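Fikeo Modular Table Top, White

Two matching panels that push together to make one work surface. Sold in pairs by Collwood. The panels wipe clean with a damp cloth and can be used on Veller legs or trestles – order these separately.

Red roses on a white table top

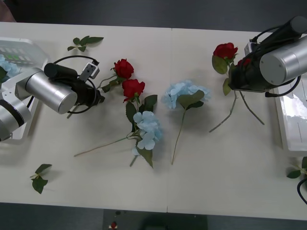
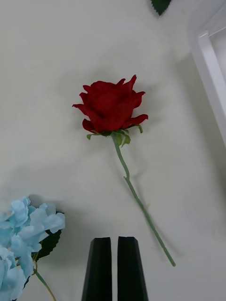
Collwood Catalogue, page 194

Order code 2559. Delivery is to the ground floor only. Please check both panels before signing, as we can't replace marked tops later. Spare edging is back in stock from January.

2 shares

© Collwood | Contact us | Back to top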